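Sirketti Bench Cell — questions we keep getting

What is it?
A hire-or-buy robot cell for taking old desktop towers apart. Drives out first, then memory and cards if you want them. Runs on a slatted aluminum table.

Who's it for?
Recyclers, school boards, repair shops. Anyone with a back room full of towers.

What does it cost?
$2629 a month on hire, Morelli fixture pack included. Set up and first-day training is $700, one time.

Does it need special computers?
No. Ordinary towers, laid on their side, side panel off. You take the panel off, the cell doesnt.

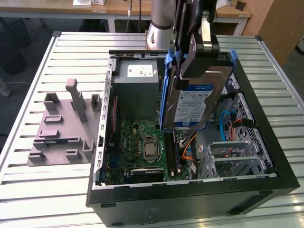
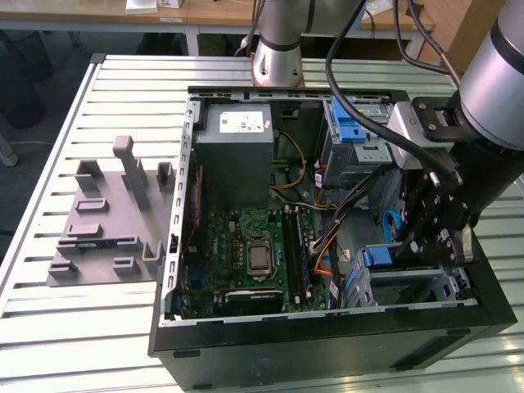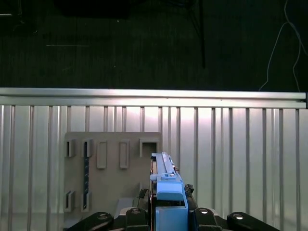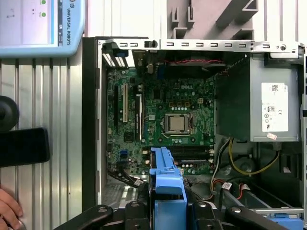 Can it handle drives in caddies?
Yes, and most of our calls are about this one. Plastic caddies are what the Falia grip routine was written for — squeeze, lift, clear the cage, done. Colour doesn't matter, the blue ones like the one holding the 1.0TB drive in the first picture are fine. Bare drives screwed straight to the case are a no for now. Ask again after the March update.

What's the plate with the slots?
Fixture plate, 3D-printed. Parts get parked there. We can print it to your sizes, allow a week. Extra plates $673 each.

Does it wipe the drives?
No. Removal only. Wiping or shredding is up to you, keep your own records.

Can one person run it?
Yes, after training. Somebody has to stay with it while its running tho.

Do you ship?
From Limville, anywhere with a loading door. Freight is quoted separately. Pickup is free, call first.

Prices good as of 25/04/2026.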